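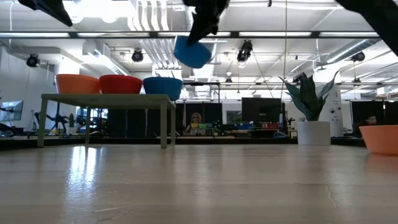

20/02/2018

Bowls again! I spent most of the afternoon on them and I'm not even sorry. Birdie wanted all the oranges together and I said no, mix them up, orange next to red next to blue, it looks so much more cheerful on the little green table (I do love that table, silly square legs and all). We went back and forth for ages and then she wandered off to make tea, so I'm counting that as a win.

Moved the snake plant too. It was sulking by the radiator at Studlow and I've decided it likes company better -- or I do, anyway. Must remember not to drown it. Haris waters everything he walks past, bless him, so I've told him hands off until April.

There's a crack in the big wooden top that bugs me every time I sit down. Azlan says fill it, Sioned says leave it alone, it's got character. I ran my thumbnail along it the whole time I was on the phone with Kwok about the invoice, 1430 when it should have been 1402. They're sending a new one.

Home late, soup and toast, too tired to wash up. Four bowls in my own sink now and not one of them a nice color. I want a red one.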